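Household Materials, Unit 4: Sponges, Corks and Other Things With Holes In

Notes to go with the February session. Bring these with you, along with something to write on that isn't the back of your hand.

Where we had got to

Last time we did solids that are mostly solid. This unit covers solids that are largely air, for which people will nevertheless pay good money. The shared word is cellular, meaning the stuff is made of little compartments. If the compartments join up, we call the material open-cell. If each is sealed off from its neighbours, it is closed-cell. Please learn these two terms now, as half the marks in the February paper hang on them and a surprising number of people each year write "holey".

Open-cell materials let water in and let it out again when squeezed. Closed-cell materials keep water out and tend to float. Most of what you need for the written work follows from those two sentences, so I have put them near the top, where they may be noticed.

Sponge

The ordinary kitchen sponge comes in two main families. Cellulose sponges are made from plant fibre, go stiff as toast when dry and swell when wetted. Polyurethane foam sponges stay soft wet or dry and hold rather less water for their size. Shops sell both in the same colours, at the same height on the same shelf, and then leave you to it.

For the soaking exercise, weigh your sponge dry, soak it for a minute, lift it out and let it drip for ten seconds before weighing it again. Ten seconds means ten seconds. Last year one bench had the patience of saints and another had the patience of a wasp, and their results could not be put on one graph. My own test piece went from 19 grams to 177, which you may use for the worked sum if your own figures get wet.

Worked sum: water taken up is 177 minus 19, so 158 grams. Divide by the dry mass and you get 8.3, to one decimal place. The sponge held a little over eight times its own mass. Do not write 8.315789, however handsome it looks on your calculator. 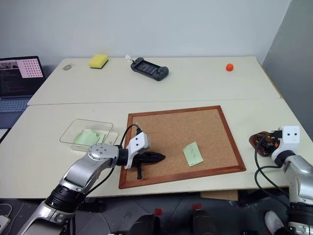 Composite objects are the second half of this unit. A composite, for our purposes, is a thing made of two or more materials that each do a job the other would make a mess of. The washing-up sponge is the one everybody has met: the yellow layer on top is for holding water and suds, and the dark green pad underneath is for arguing with the lasagne dish. A cork board is another, with speckled cork in the middle to take the pins and a reddish-brown wooden frame round it to keep the whole business square. In your notes, draw one of the two in cross-section and label which part is cellular. Shading is welcome. Shading in place of labels is not.

Why the scouring pad scours

Scouring pads are usually a mat of tangled synthetic fibres with abrasive grit bonded on. It's a very open structure, with gaps far larger than those in the foam, so it drains quickly and lets bits of dinner fall through. What scratches is the grit. Hardness matters here (see Unit 2, which some of you will be meeting for the first time). A material will generally scratch anything softer than itself, and that includes the non-stick coating on your landlord's frying pan.

White or pale pads tend to be gentler than dark green ones, but colour is a habit of the trade and not a law. Read the packet.

Cork

Cork is bark, taken from the cork oak, a tree that has the good manners to grow it back. The usual interval between strippings is nine years or more. Its cells are closed and full of gas, so it floats, squashes, springs back and stops bottles. Under the microscope it looks like a badly built wall.

Most notice boards are made of agglomerated cork, meaning granules pressed together with a binder. The speckle comes from granules of different shades. When you push a pin in, the cork gives way round it and then grips. When you pull the pin out, much of the hole closes up, though a much-used board will in time look like the surface of the moon.

The offcuts for the compression test are from Saswood and come in a bag marked 31. I have asked what the 31 refers to and been told it is the number of the bag. Take two pieces each, put one under the weight for five minutes and keep the other as your comparison. Measure thickness before, straight after, and again at the end of the session. The third reading is the one people forget, being by then in their coats.

Paper, briefly

Sticky notes come up every year because somebody asks. The adhesive is made of tiny spheres which touch the surface only here and there, so the bond is weak and can be made again. It fails when the spheres pick up dust. Paper itself is a mat of fibres with air between them, so you could make a case for it under this unit, and Svetozar Kováčik did so last year at some length. He got the marks.

A crumpled sheet is mostly air too, but that air isn't in cells. Please don't call it a foam.

Reading

Havlíček, chapter on porous solids. Skip the part about pumice unless you like pumice, in which case you will have read it already. The Sistel data sheets on foam density are in the blue folder. They give a figure of 1,210 kilograms per cubic metre for the solid polymer before it is foamed, and you will need that for question three.

Questions to hand in

One. State whether cork and washing-up sponge are open-cell or closed-cell, and give one piece of evidence for each from your own bench work.

Two. Repeat the worked sum with your own figures. If your sponge came out lighter after soaking, do the experiment again before you tell me.

Three. A block of foam has a density of 31 kilograms per cubic metre. Using the Sistel figure, work out what fraction of its volume is solid polymer. You may ignore the mass of the air.

Four. Find a composite object at home, other than a sponge or a notice board, and say what each material in it is for. "Shoe" is acceptable if you go into detail.

Answers go in the Posumau tray by four o'clock. Dry, please.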